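Plevumon signs wind deal to power all of its Irnavmont sites

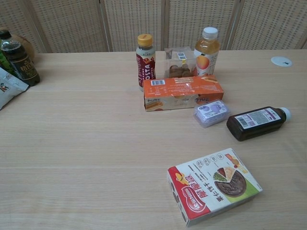 April 2024

The food packaging maker Plevumon has agreed to buy the entire output of a wind farm in the hills above Irnavmont, in what is easily the most ambitious clean power deal the district has seen. Under the contract, which runs for 11 years, electricity from the Sầm wind farm will supply the company's three factories, its cold store and its offices on the edge of town.

It's a big step for a firm that, until February, was still buying all of its power on ordinary yearly contracts. And it's a lovely result for Aten, the small developer that has spent a very long time trying to get Sầm built. The site has had planning permission for years, but without a buyer lined up the banks were never going to lend. Now they have one, and work on the access road can begin this summer.

The wind farm will have eight turbines along the ridge north of the reservoir. Anyone who has walked up there with a hat on will know why the spot was chosen! Aten expects the first of them to be turning by the end of next year, with the rest following over the winter if the weather lets the cranes in.

Toàn Diệp, head of energy at Plevumon, said the company had looked at putting panels on its factory roofs first and may still do so, but the roofs are old and the numbers for wind were simply better.

"We run through the night, and so does the wind up there," he said. "Once we put our hourly use next to the wind records, everybody in the room sat up. It fits us very well, and we know what we'll be paying for years ahead. For a business that melts and presses things all day long, that matters a great deal."

The price hasn't been made public. Diệp would only say that it is fixed for the first part of the contract and then rises slowly in line with inflation, and that it compares well with what the company has paid since the last round of price rises.

For those who like the detail (and there is some good detail), this is what's known as a sleeved agreement. The turbines won't be wired straight to the factories. Aten feeds the electricity into the grid, a supplier handles the balancing and the paperwork in between, and Plevumon gets the power on its normal bill together with the certificates that show where it came from. On still days the supplier tops up the difference, and when Sầm makes more than the factories can use the extra is sold on.

What makes the deal so interesting is that Plevumon is taking everything. Developers of this size usually have to find several customers and stitch them together, with lawyers for each, and plenty of good projects fall over at that stage. One buyer and one contract meant the talks were finished in under a year.

There is something in it for the neighbours too. A community fund will be paid into every year that the turbines run, and 1061 households in the valley will be able to ask for a discount on their own electricity bills. Letters explaining how to apply will go out once the turbines are connected, so there's no need to ring the council just yet.

Not everyone has been won over. Objections at the planning stage centred on the view from the reservoir path and on lorries using the narrow bridge at the bottom of the hill. Aten has since agreed to bring the blades in from the northern side, which adds a good deal to the journey but keeps the largest loads away from the school and the bridge. Bird surveys will carry on through the building work and for the first few years afterwards.

Diệp hopes other local employers will take a look. He has already had calls from a dairy and a timber yard, neither of them big enough to take on a wind farm alone, and has offered to share what Plevumon learned about reading the contracts. A joint scheme between smaller firms would be a first for the area, and a very welcome one.

Plans of the new access road are on show at the Irnavmont library until the end of the month.

Comments

ridgewalker: Brilliant news. I've been watching that site notice fade for years. Will the path stay open while they build?

M. from the valley: Glad about the bridge. My only worry is the noise at night, we're on the near side of the ridge. Has anyone seen the sound report?

pylonfan: @M. it's with the planning papers, one of the appendices near the back. Long but readable.

Jo: How do you apply for the discount if you rent and the bill is in the landlord's name?

Recent items

Reservoir path repairs to start after lambing
Heat pumps: what the new grants cover
Timber yard swaps diesel loaders for electric
Night buses return to Irnavmont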